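Projects > Film and Audiences > Student reports
25 August 2018, by Nana Amegashie
6 min read

Our project asked whether star ratings tell you anything about a film comedy sequel. I doubted it in June and I doubt it more now. We took 2923 short reviews of the Griketti comedies from the Dukby site and compared each rating with what the writer said.

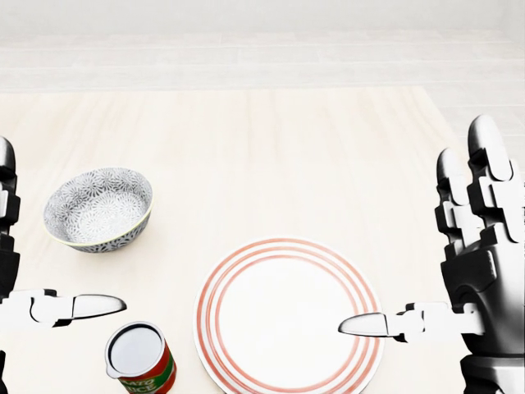

Sequels get marked against the first film, so a three-star review can be full of praise. Reviewers complain that the sets look cheap, yet a plain white wall behind a pale wooden table would do perfectly well for most of the kitchen jokes in Kelari. What they mean, I suspect, is that they didn't laugh. More than 200 reviews never mentioned a joke at all.
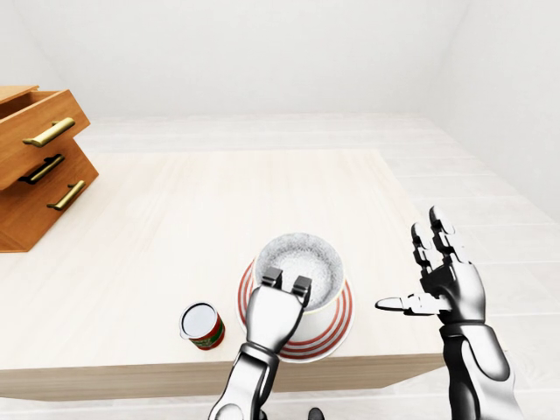 Pantelis Chatzigeorgiou thought this was unfair, and wrote on our draft that people who laugh a lot seldom remember at what. Perhaps. It doesn't explain why the same people could recite the plot of Rallis, a film with hardly any.

We had planned to read 3000 reviews but the rest were duplicates or blank.

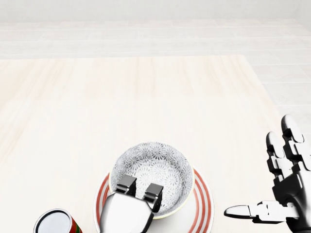 Fig. 3. Plate with red rings on the table.

Sorting by tone was the weak part. Two of us read each review, and we disagreed most about sarcasm. "A masterpiece, obviously" went into both piles before we gave up and made a third, which
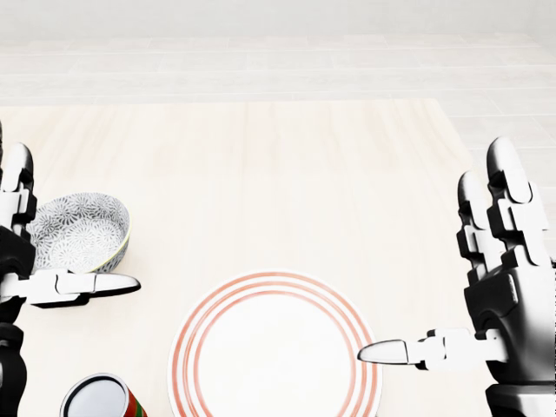
we left out of the totals. I would not trust any study that claims to have done this cleanly, ours included. The ratings for Rallis still look too high to me.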